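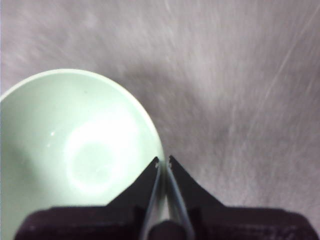 Bowl in the pale green glaze, June.

Dunside Community Kitchen: tableware replacement, second progress report

Since the first report we have settled on the glaze and taken delivery of the first part of the order. The grant covers 100 ceramic bowls for the lunch club, to replace the mixed plastic ones that were scratched and had begun to stain. 80 bowls have now arrived from Dernari. The remaining 20 are due with the side plates.

Seven bowls were sent back. Four had pinholes in the glaze on the inside wall and three had chipped rims, probably from the way the boxes were stacked. Dernari agreed to replace them at no charge and they will come with the second delivery.

Hatsue Takagi tried the bowls over two weeks of lunches before we confirmed the colour. The green was preferred to the white sample, mainly by members with poor sight, who found rice and pale soups easier to see against it. The gloss is higher than we expected and shows the ceiling lights at the tables by the hatch. Two members mentioned this. We have asked about a satin finish for the plates but have not changed the bowl order.

Spending to date is £338, all of it on bowls and carriage. The table coverings are being paid for from our own funds and do not appear in this figure.

Storage is still to be sorted out. The bowls do not nest as closely as the plastic ones and the lower cupboard is full. Brilora have quoted for two extra shelves -- we think one will do, and have asked for a revised price.

Next period: receive the second delivery, check every rim before signing, fit the shelf, and pass the old plastic bowls to the Hirano allotment group, who want them for seedlings.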